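About Conora

Last updated in April, by the Conora kitchen office

Conora is a tea room and restaurant business with two dining rooms, one in Grornitz and one in Widmont. Both rooms serve lunch and a fixed afternoon service of tea, sandwiches, and baked goods. The Grornitz room also serves dinner. The business is owner-operated and has no outside investors.

The company began as a lunch counter in Grornitz with a short menu of soup, bread, and one hot dish. Afternoon service was added when the bakery next door closed and its oven became available with the lease. The oven is a deck type and is still in daily use. Most scheduling in the Grornitz kitchen is built on its heat cycle: bread first, then scones, then custards and other items that need a falling temperature.

How the kitchens work

Each site has its own kitchen. Bread is baked in Grornitz and driven to Widmont before 7 a.m. Scones are mixed and baked on site at both rooms, as they lose quality within a few hours. Sandwich fillings are prepared on the morning of service. Cut sandwiches are held under cover in the cooler and are not carried over to the next day.

Small-batch work is done on single burners. This covers lemon curd, caramel, poaching syrup, and the clotted cream substitute used when the dairy can't supply the real thing. Curd is cooked over low heat, strained, and portioned into small dishes while still pourable. A batch that splits is thrown out.

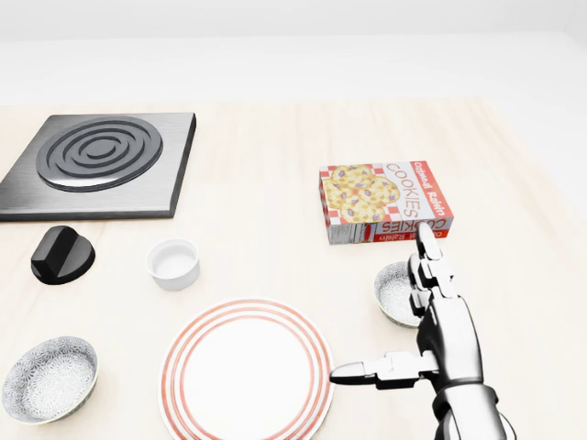
Afternoon service

Afternoon service runs from 2 p.m. until the last seating. The standard tea is a three-tier stand for one or two guests:

- Lower tier: four finger sandwiches per person, on white and brown bread
- Middle tier: one plain and one fruit scone per person, with curd, jam, and cream
- Upper tier: small cakes, changed monthly

Sparkling wine can be added by the glass. A version without wheat is available with one day's notice and is plated on separate stands. We can't offer a nut-free service, as ground almonds are used in several of the cakes and the kitchens are small.

Loose tea is brewed in the pot with a removable basket. Black teas are sent to the table with the basket in place, and green teas are sent with it taken out. Guests who want a stronger or weaker pot should say so when ordering. Hot water refills are included.

The Widmont room

Widmont is the larger site and seats 57. It occupies the ground floor of a former seed warehouse. The floor is level throughout, and the entrance from the parking lot has no step. The room is divided by a folding partition, so that a private party can use the rear section while regular service goes on in front.

Acoustics were a problem in the first year. Felt panels were fitted to the ceiling and the partition was replaced with a heavier one. The rear section is now quiet enough for speeches without a microphone.

Menu testing

New items go through a trial before they are added to the menu. The recipe is written by weight, cooked by two people working separately, and compared. If the results differ, the recipe is rewritten – usually the timings, sometimes the pan size. A trial item is then served as a daily special in Grornitz. It moves to Widmont only when it can be made there with the equipment on hand.

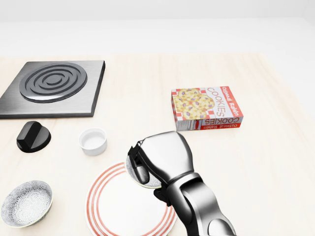 The Sowa menu

Sowa is our evening menu, served in Grornitz only. It is a set menu of five courses built on grains, root vegetables, and freshwater fish. It uses the same room as the tea service, with the tables reset in between. Reservations are required. Changes for allergies can be made if noted at the time of booking, but the order of courses is fixed.

Suppliers and staff

Flour comes from one mill, and we publish the grade on the printed menu. Eggs and dairy are delivered daily. Fruit for jam is bought in season and frozen whole until needed. Service staff are paid hourly, and a service charge is not added to the bill at either site.

Comments

tealeaf_g: Is the fruit scone made with raisins or currants? My mother can tell the difference and will ask.

Conora office: Currants at both sites.

R. from Widmont: Went with a group in the back room. Sandwiches good, the cucumber ones could use more salt. Parking was easy.

plumjam: Please bring back the rye cake.

Contact: use the booking form or call either dining room during opening hours | © Conora | Back to top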